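作業ノート 5月 月曜

Detesbergの公開日を見学。13時半に受付、16時すぎに退出。こちらからは2名。先方の説明は前半40分、残りは現場を自由に見てよいとのことだった。撮影可。ただし画面に出ている作業リストは不可。

目的は、うちのTamiru(手持ちグリッパ)の収集手順を見直すための参考。ロボット本体の実演もあったが、そちらは混んでいて後ろからしか見えなかった。以下は手持ち機のほうを中心に書く。

先方の機材はPiltineという名前で、作業者が手に持って物をつかみ、その映像と開閉量を記録する方式。考え方はうちとほぼ同じ。違うのは一回の長さの決め方で、うちは作業が終わるまで回し続けるのに対し、先方は一つの動作ごとに切る。切り忘れたものは後で捨てるらしい。午前の分は167本で、そのうち使わないと決めたのが7本と聞いた。うちの先週の歩留まりよりだいぶ良い。

指先の滑り止めについて質問した。以前は平らなゴムを貼っていたが、角のある小物で滑るので変えたとのこと。交換の目安は300回前後の把持。回数で管理しているわけではなく、表面の目がつぶれてきたら替える、という答えも別の担当者から出たので、実際は現場まかせだと思う。

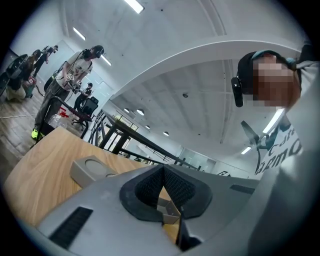 把持の深さも気になった。うちの手順書では「指先で軽く挟む」としか書いておらず、人によって奥まで入れたり先端だけで持ったりしている。先方は作業ごとに深さを先に決め、始める前に一度空で閉じて確認する。手間は増えるが、後から映像を見て選別するより早いという説明だった。これはすぐ真似できる。

記録側のソフトはWistix。うちで使っているものより項目が少ない。作業名、対象物、担当者番号、成否、それだけ。備考欄がないので、途中で何かあった場合は失敗扱いにしてやり直す。備考欄は必要だと個人的には思うが、うちの備考欄も半分は空欄か「特になし」なので強くは言えない。

ロボットの実演について。箱からの取り出しと並べ替えの二種類。取り出しのほうは見えた範囲で一度止まり、担当者が手で戻して再開した。原因は聞けていない。並べ替えは人垣でほとんど見えず。速度は落としてあるとの掲示あり。

質問したが持ち帰りになったもの
・左右の手で別々に集めた分を混ぜて学習させているか
・開閉量の原点合わせの頻度
・照明を変えた場合の比較をしたか
回答は後日メールでもらえる予定。届いたらこのページの下に追記する。

うちでやること
・手順書に把持の深さの項目を足す。まず小物の作業だけ
・Tamiruの予備の指先、在庫を確認。右側用が足りないかもしれない
・動作ごとに切る方式を一日だけ試す。試す日は収集予定が軽い日にする
・入力項目を減らす案は保留。次の打ち合わせで聞く

追記(同日夕方):戻ってから自分たちの古い映像を少し見直した。つかむ直前に手首を回す癖が全員にあり、先端が対象物に隠れる時間が長い。先方の作業ではあまり気にならなかった点なので、持ち方の指導があるのか、次に聞く。

最近のノート
・Tamiru 開閉センサの線の取り回し変更
・小物トレイの置き方(再)
・収集データの名前の付け方、決定版
・Wistix 試用版の導入メモ

連絡先:作業ノート管理係(内線40) © 作業ノート 無断転載不可 ページの先頭へ戻る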